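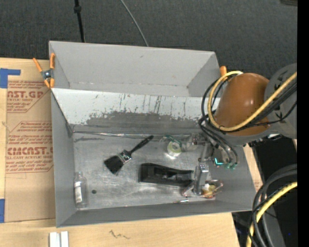

Petthorpe open day, 2nd October

Annatjie Coetzee had promised us "a new way of sorting", so I went in with low hopes. The bins are plain grey open ones, and the one I looked at longest had its white paint rubbed away low on the back wall. In it were a paintbrush, a clear bottle with a white label and a long black plastic holder. The empty one behind was held with orange-handled clamps -- the sort I have in my shed.

Hnat Yurchenko says the sorting saves them almost 40 minutes a shift. Saved from what, I asked, and got a leaflet. The tea was good. I'll try Skorkano next and see if theirs is any tidier.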